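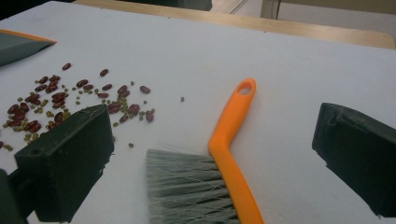

Malabanan dry bean growers to get shared moisture testing

Growers in the Malabanan district will be able to have dry bean lots tested for moisture at a shared station beginning in September, under a plan approved by the district's growers' association in March 2018.

The station will be housed at the Allia warehouse, where most of the district's crop is already weighed and bagged. It will handle kidney, black and navy beans. Lots from farms outside the district will be accepted when capacity allows, at a higher fee that has not been set.

Moisture content affects both price and storage life. Beans that come in too wet can mold in the bag or heat up in the bin, while beans that are too dry tend to split when they are moved by auger or dropped from a height. Buyers in the district discount both.

"Most of the disputes we see are over a point or two of moisture," said Erlinda Sison, who manages the warehouse. "The grower has one reading, the buyer has another, and the two meters were never checked against each other."

Under the new procedure, a sample will be drawn from several depths in each lot, mixed and divided. One portion will be read on an electronic meter. A second will be sealed and kept for 30 days in case either party asks for an oven test, the slower reference method. The meter will be checked against oven results at the start of each season and again at midseason.

The association received 3,978 bags last season from 17 member farms. Of those farms, 12 reported at least one lot discounted for moisture, according to a summary prepared by Faizal Ngau, an agronomist who advises the group.

Ngau said the figures did not show whether the discounts were justified. Readings can drift with bean temperature, he said, and a lot sampled in the morning may read differently from the same lot sampled in the afternoon – a difference the new procedure addresses by holding samples indoors before testing.

Split and broken beans will be measured separately, by passing a weighed sample over a slotted screen. Results for both tests will be printed on the receiving slip.

Rogelio Lumbao, who grows black beans near Prindness, said he supported the station but wanted the midseason check results posted. The association has not decided whether to do so.

Fees for members will be deducted from the final crop payment. A training session for warehouse staff will be held before the first deliveries.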